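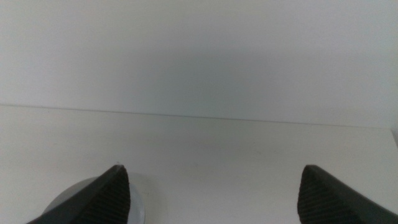
About Zemance

Zemance is a small company that runs evening and weekend courses in household bookkeeping and small business accounts. We teach from two rooms above the old post office in Jevville, and most of the people who come to us live or work within a short bus ride.

The company began as Boateng Bookkeeping, a practice that kept accounts for shops and market traders. Clients kept asking the same questions about receipts, VAT and what to do with a bank statement that would not balance, so the practice started holding a class once a month. The classes grew, the practice wound down, and the name was changed to Zemance. The old sign is still on the side door, and that is the door to use after six in the evening.

What we teach

Our main course is called First Ledger and runs for 30 hours over ten weeks. It covers sales and purchase records, petty cash, bank reconciliation and simple year-end accounts. You do not need any maths beyond what you would use in a supermarket. Paper comes first and the spreadsheet comes in week four – some people carry on with paper, and we mark both.

We also run shorter courses on payroll, on keeping the books for a club or society, and on sorting out the papers of a relative who has died. The last of these is kept to small groups and is held in the daytime.
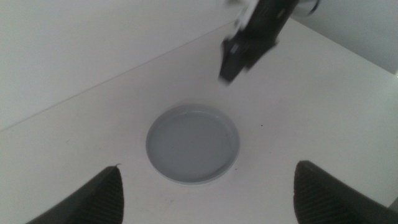 Who comes to us

Over the years we have taught about 1000 people. Many are self-employed: hairdressers, plasterers, childminders, a few farmers. Others have taken on the accounts at work and want to be sure they are doing them properly. We have no upper age limit. Students under 18 need a letter from a parent or guardian.

Fees and places

Fees are the same for everyone and can be paid in two parts. The course workbook is published by Wimomon and is included in the price. If you have to drop out before the second class we refund the full amount, and after that we will move you to a later course if there is room.

The office is closed throughout August. Enrolment for the spring courses closes on the 31st of January, and late applications go on the waiting list.

Page last updated 6 November 2020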